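Retro Games Library to Open at Drimwood Arts Centre in July

May 5, 2025

Drimwood Arts Centre has confirmed that a lending and play library for older video games will open to the public in July. The library will occupy two rooms on the first floor of the centre and will be known as the Hirano Room, after the small import shop in Proltville whose stock forms the greater part of the collection.

The shop traded for 28 years and specialised in Japanese consoles, cartridges, magazines and soundtrack recordings. When its owners retired, they offered the remaining stock to the centre on the condition that it be kept together and made available for use by the public. The centre's board accepted the offer and agreed a lease on the additional space shortly afterwards.

Visitors will be able to book a console for a session of up to two hours. Games may be chosen from the shelves or requested in advance through the centre's website. A smaller number of titles, chiefly those of which the library holds duplicate copies, will be available for loan to members for a period of 28 days. Consoles will remain on the premises.
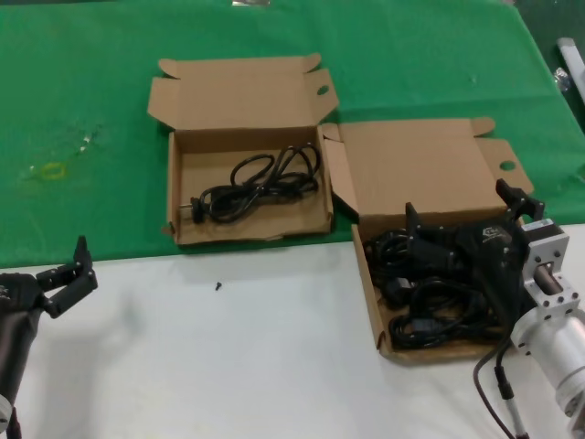
Much of the material was published only in Japan and has never been issued in English. The library will therefore provide printed guides to the menus and controls of the most frequently requested games. Three of these guides are complete, and further titles will be added during the first year. Magazines and art books will be held in the second room, where they may be read but not borrowed. Photography for personal use is permitted in both rooms, but visitors are asked not to use flash near the display cases.

Ohemaa Dogbe, who has been appointed to manage the library, said that the collection was of interest well beyond those who remembered the games from childhood.

"We have already heard from students of illustration, from people learning Japanese and from parents who would like their children to see what came before," she said. "The magazines in particular show how these games were drawn, advertised and talked about when they were new. We want people to come in, sit down and play, and we also want them to have a quiet place to read."

Admission to the library will be free. Booked sessions will cost £5 for adults and £3 for those under 16 or in full-time education. Annual membership, which includes borrowing rights and priority booking, may be purchased at the reception desk or online. Children under 12 must be accompanied by an adult at all times.

The centre will also host a series of evening events linked to the collection. The first of these, a screening of two animated films with an introductory talk, will take place in the main hall during the opening month. A monthly drawing class based on character design is planned for the autumn, subject to demand. Details of both will be published in the centre's summer programme.

The fitting out of the rooms has been supported by a grant from the Prollemier Trust, which funds cultural projects in Drimwood and the surrounding villages. The grant covers shelving, display cases and the cost of cataloguing. Running costs will be met from session fees and membership income.

The library will be reached by the main staircase or by the lift beside the café. Step-free access is available from the car park entrance, and one playing station will have an adjustable desk. Groups and schools wishing to arrange a visit should contact the centre's bookings office in writing, giving the size of the party and a preferred date. Individual bookings for July will open on the website once the summer programme has been issued.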